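Station Four

The Likley contract called for 400 cycles a shift. Fuseini Appiah had done the work by hand for two winters, setting out pans and plates for the test kitchen, and had never been given a number.

Now he had one, and it belonged to the arms. His own job was listed on the Janjua roster as Supervision, Grade 2. He sat on a stool with a tablet and pressed Accept or Reject.

"What was wrong with that one?" asked Arsalan Talpur, who ran the shift and read the logs at the end of it.

"Handle was left pointing at the edge of the table. Someone walks past, catches it with a sleeve."

"There isn't a field for that."

"No."

Talpur scrolled. The reject codes ran from dropped item to lid not seated. He typed a request to Stedia, who maintained the software, and received a ticket number, 463. Then he pulled up a stool of his own.

They watched cycle 90 together. The grip closed at the set force. Appiah pointed out where he would have put his thumb, and Talpur wrote it down, although there was no field for that either.

"Do you miss it?" Talpur said.

"My wrists don't." Appiah pressed Accept. "I used to know by lunch which lids were going to stick. I couldn't tell you now."

At the 200 mark the line paused for calibration. Appiah got up, washed his hands from habit, and came back to the stool. The log resumed at 13:10 with his initials beside it.
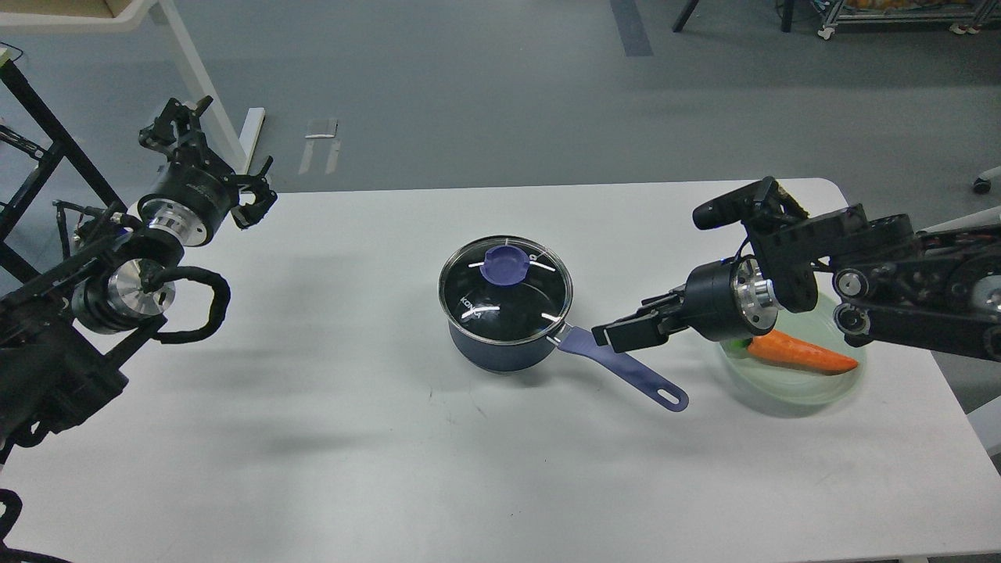 Ticket 463

The reply came late in January. Stedia had added one reject code, Handle Position, and asked for a written definition in fewer than 200 characters. Talpur forwarded it without comment. Appiah took the tablet home and had it back on the charger before the next shift, with the box filled in: Turn it in, away from whoever is walking past.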